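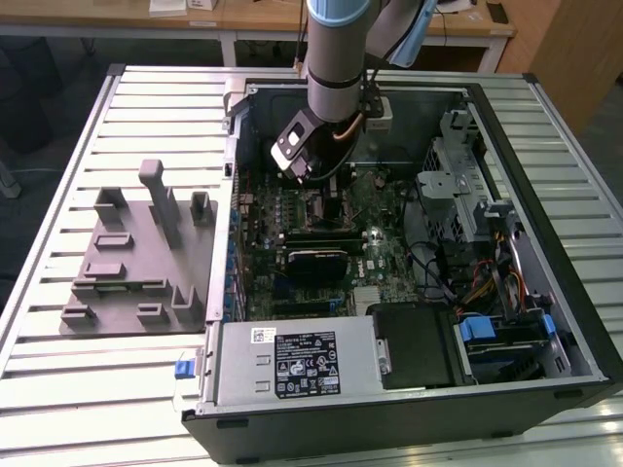 Tower on its side with the cover off

From: Yee-man Kao
To: Bristley neighbors list
Subject: Re: old computers, where do they go?

Kwesi Kyei wrote:
> I've got three old towers in the basement and my wife wants them
> gone before March. The county wants 10 bucks apiece at the transfer
> station. Is there anyplace closer? And do I have to take the drives
> out first? One of them has all our tax stuff on it.

Hi Kwesi, and hi everybody,

Yes, take the drives out! Or at least the tax one. It's usually a couple of screws and two cables, and I did mine at the kitchen table with the screwdriver that came with the crib (I've used that thing for everything, it's the best tool in the house). Unplug it first and hold the power button down a few seconds. If you get stuck, bring it over some evening after 7 and we'll figure it out.

As for where, I took two to the drop-off on Clivent Road last fall and they didn't charge me a cent. You pull around back, past the tire place, and ring the bell. They take towers, laptops, printers, and cords if you bundle them. They do NOT take tube TVs, which I learned after hauling my mother-in-law's up from the den, and that monster weighed 83 pounds.

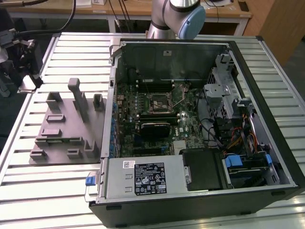

If any of yours still start up, though, I'd ask Sze-wing Wu before you dump them. She was looking for a machine for her nephew a while back and she isn't fussy about age. Memory is worth pulling too, if somebody on the list can use it. I don't think you'll get rich, I sold a bag of parts once and it paid for lunch.

Oh, and the county does have a free day in spring, but the line last year went all the way back to the feed store and I sat in it for almost 90 minutes with a dog in the car. I'd pay the ten bucks before I did that again.

Does anybody know who takes old paint? I've got a shelf of it.

Yee-man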